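Jul 18, 2022

Summer season roundup, week 2

Okay, so I said I was only going to follow four shows this season, and I'm currently following nine. You all saw that coming. The heat has killed any desire I had to go outdoors, and the streaming queue just kept getting longer, so let's get into it. Mild spoilers all the way down!

The Ninth Porter of Tundalcombe

This is the one with the boarding school on the cliff, and I'm already in deep. Episode two finally lets the porter talk (four lines, all of them rude) and we get our first proper look at the bell tower, which I'm going to guess is where the headmistress keeps her first husband. The backgrounds are gorgeous. The character animation is, um, less gorgeous, and there's a staircase chase where everybody seems to be sliding. I don't care. The music is carrying it, and the bit where the whole dining hall stops chewing at the same moment gave me actual chills.

My one worry is that the source novels run to 15 volumes and the show has apparently been given twelve episodes. Either we're getting a sequel or that ending is going to arrive like a truck.

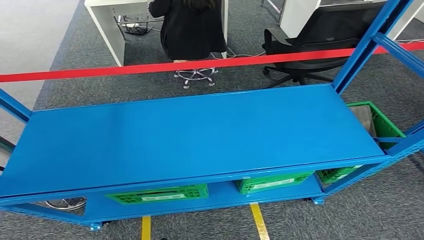 Fuvero Delivers!

Cute show about a courier company in space, except it's mostly a show about paperwork in space, and I love it to bits. This week our heroine has to deliver 883 identical parcels before the station's lunch break, and of course one of them is the wrong one, and of course it's ticking. I laughed out loud at the customs officer. I laughed again when he came back wearing a different hat.

The opening song has been stuck in my head since Thursday. My sister has asked me to stop humming it and I've told her I'll try.

Clositz: Iron Season

Hmm. I wanted to like this so much! Giant robots, snow, a doomed border fortress, a commander with a scar and a secret... and then they spent the entire second episode on a meeting. A long meeting, with maps. I counted two jokes and I think one was a translation accident. The fight in the last three minutes was excellent, heavy and slow and frightening, the way big machines ought to be, so I'm giving it one more week. If episode three opens on a map I'm out.

(Yes, I know the manga readers keep saying it gets good. You said that about the last one, too.)

The hangar itself gets a lovely slow pan at the start, all pipes and scraped paint, and whoever drew it deserves a raise.

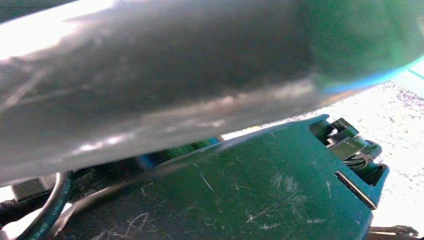
Gray tube, scuffed green housing.

Hajji and the Lamp Thieves

My surprise of the season. I put it on while folding laundry and ended up sitting on the laundry. It's a heist show, everybody is lying to everybody, and the goat is a better actor than half the cast. The market episode has a single joke about melon prices that takes the full twenty minutes to land, and when it does, wow. It looks cheap in places, and some 169 extras all appear to share the same mustache, but the writing is so quick you hardly have time to notice.

I do wish they'd give the older sister more to do. She picked one lock in the premiere and has been holding a rope ever since.

Dropped already

The idol one with the haunted bus. The cooking one where nobody cooks. And the reincarnated-as-a-doorknob one, which I'd defended to several people on the strength of the title alone, so I'm taking that loss privately.

Next week I'll try to catch up on the rest of the pile, plus that swimming movie everyone keeps yelling at me about. If you're watching something I've missed, leave it in the comments, and please tell me if the second season of the baker detective thing is still set for October or if it's slipped again.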